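# Pramby Dual-Arm Bench Cell: Conditions of Use for Cookware Handling

The Pramby bench cell is supplied by Clillance to teaching kitchens, test laboratories and training centers. It consists of two table-mounted arms with two-finger grippers. The conditions below form part of the supply agreement and apply to every site.

**Assignment of arms.** The left arm handles lids. The right arm handles pots and pans. Assignments may be changed only with the approval of the site supervisor.

**Grip points.** Lids are to be held by the knob. Pots and pans are to be held by the handle - never by the rim.

**Work surface.** A brown sheet is laid over the tabletop before each session and replaced when torn or soiled.

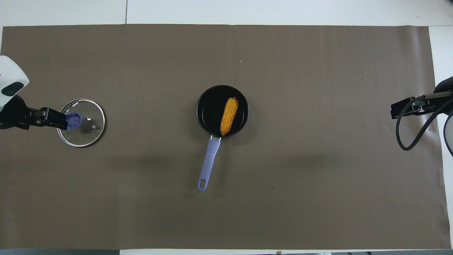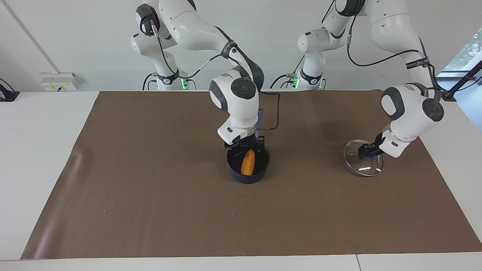
Ondeo, July

The left gripper is at the knob of the glass lid in both views, with corn in the open cookware. The right gripper holds the cookware by its handle in the second view only.

**Limits**

| Item | Value |
|---|---|
| Maximum load per arm, cookware and contents | 3000 g |
| Maximum travel speed with glass lids | 80 mm/s |
| Minimum clearance between grippers | 11 cm |
| Trained operators required per session | 2 |

**Stopping the cell.** Either operator may call a stop at any time. Work resumes after both operators have checked the grip on each item and signed the session log.

**Records.** Session logs are kept on site and made available to Clillance on request. Any dropped or chipped item is to be reported on Form Mnguni - the form is supplied with the cell.

Technical contact: Natnael Alemayehu
Training and site approval: Zachary McKinnon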